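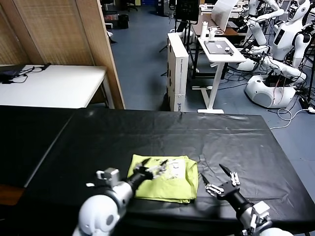
Folding a garment with two arms: project report

Kianoush Salehi, Jesthorpe College
Submitted September 6, 2024

1. Aim

The project set out to get a two-armed robot to fold a garment laid flat on a table, using demonstrations recorded by a person and no hand-written folding routine. I worked on it from March with Kianoush Taheri, who wrote the playback software. I was responsible for the table set-up, the recordings and the testing.

2. Set-up

The arms work over a table draped in black plastic sheet. Our first tests were on a bare white table, and the software often lost the edge of pale clothes. The black sheet fixed most of that. It creases easily and gives some glare under the ceiling lights, so we smoothed it down before each session. We tried taping it tight but the tape lifted.

We kept to T-shirts and used bright colours first. Printed shirts were left until later as the print confused the corner finder, which took dark lines in the drawing for folds in the cloth.

3. Recording

We recorded 300 demonstrations. Each started with the shirt flat and ended with a folded rectangle near the front edge of the table. After checking, 231 were kept. The rest were thrown out, mostly for dropped sleeves or for a gripper catching the sheet and dragging it along with the shirt.

The Kedudby software we used for labelling saved one file per fold. This made it easy to remove a bad fold but slow to put a whole run back together. Taheri wrote a short script for this, given in Appendix B.

4. Tests

We ran 40 tests with shirts the system had seen in the recordings. A test passed if both sleeves were inside and the final shape could be picked up without coming open. It passed 31 times. Of the nine failures, 4 came from the left gripper closing on two layers when it should have taken one. The others were sleeves left out.

We did not have time to test shirts that were new to the system, or shirts that started crumpled.

5. Changes for next time

The fingers need a softer tip. Ebrahimi pads were ordered but came after testing had finished. I would also use a matt cloth for the table cover and fix it underneath with clamps.

Appendix A: table layout
Appendix B: script for joining files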